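About us

Brovgate is an independent test workshop for robot hands, grippers, arms, cameras and controllers. We compare equipment on ordinary handling work and report what we measure. We do not manufacture hardware, and we take no commission on anything a client buys after reading one of our reports.

What we do

Most of our clients already have an automation project and have reached the point where they must choose an end effector. The data sheets give grip force, stroke, payload and mass. They seldom say how a hand behaves when it meets a soft pouch, a thin-walled bowl or a powder filled level with the rim of its container. We run those cases on the bench.

A standard comparison covers up to four grippers or hands on one arm, or one hand on up to four arms. Each pairing is mounted, calibrated and run through the same task list. The full list has 34 tasks, grouped under picking, placing, pouring, scooping, opening and two-handed work. Clients may add tasks of their own, and around half of our recent reports include at least one that was written for a single client.

Controllers are compared separately. We hold the arm, hand and task constant and change only the control stack, logging joint positions, motor currents and command latency. Camera comparisons follow the same rule. Head-mounted and wrist-mounted positions are treated as different configurations and are never averaged together.

How the bench is set up

The two-armed bench is used for multi-fingered hands. Its tabletop carries a cloth printed with a square grid, and a dark folding backdrop stands behind it. Objects are chosen for differences in shape, stiffness and surface: boxes, bottles, discs, building blocks, steel trays and bowls. Loose powder is included in the scooping and pouring groups and tends to separate the hands more clearly than any rigid object does.

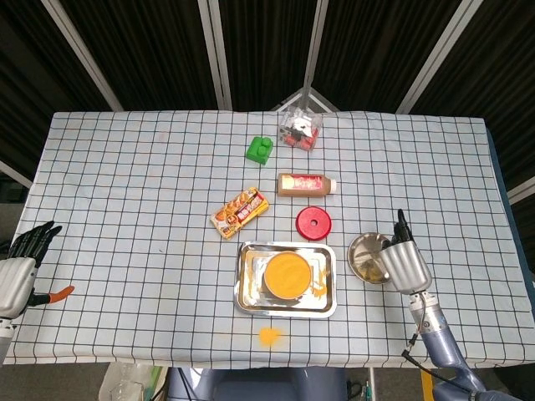
Why test with household objects when standard test blocks exist?

Blocks are used for calibration and for repeatability figures. They are poor at predicting how a hand will cope with packaging that flexes, labels that slide or contents that shift during a lift, so the main score is taken from everyday items.

A trial starts from a written layout and ends when the task is complete, when the time limit is reached or when the operator presses stop. Each task is repeated 22 times per configuration. Drops, spills and re-grasps are logged as separate events, and a completed task with a spill is not scored the same as a clean one. Raw logs are supplied with every report, including the logs from failed runs.

We also record what happens between trials. Time spent re-zeroing a hand, replacing fingertip covers, cleaning joints or restarting a controller is entered in the maintenance table. Several hands with good task scores have done badly there, and for a client planning two shifts a day the maintenance table is usually the first thing to read.

History

The workshop was set up by Noboru Okabe and Mitsuko Ikeda, who had previously worked together on palletising cells at Hayashi. Their first comparison was of three parallel-jaw grippers and ran to 10 tasks. Several of those tasks remain in the present list with their original numbering, which is why the numbering has gaps.

Multi-fingered hands were added later, after repeated requests from laboratories. This meant a second arm, a new mounting plate and a complete rewrite of the trial software. The software is called Jivel. It schedules trials, stores the logs and produces the tables that appear in our reports. It is not sold separately, though clients can have a read-only copy for viewing their own data.

To date we have issued 69 comparison reports. Older ones are kept on file, but we advise against setting their scores beside current ones. The scoring of partial grasps changed when Jivel replaced the earlier spreadsheets.

People

Noboru Okabe – test design and client reports
Mitsuko Ikeda – mechanical fitting, adaptors and mounting plates
Sayaka Arai – controllers and data logging
Itsuki Hirose – camera calibration and bench operation
Uriel Riquelme – teleoperation, operator training and scheduling

Operators are trained on every hand before scored trials begin. Where a hand is driven by teleoperation, the report gives results for each operator separately, as differences between operators can be larger than differences between hands.

Independence

Manufacturers may lend us equipment and may attend the set-up day. They may not attend scored trials. A manufacturer sees the draft report at the same time as the client and has ten working days to point out errors of fact. Corrections are listed in an appendix with the original wording. Opinions on the result are not included.

Work paid for by a manufacturer is marked as such on the cover. The Dillell wrist adaptor study is one of these.

Arranging a comparison

Bench time is booked in blocks of one week. A two-hand comparison normally takes one block and a four-hand comparison takes two, plus fitting time if the flange is not a standard pattern. The two-armed bench is closed for recalibration in May, and single-arm work continues as normal during that period.

Please send the mounting drawing, the controller interface document and a short account of the intended task with your enquiry. Scheduling is handled by Uriel Riquelme.

Page last revised Mar 28, 2024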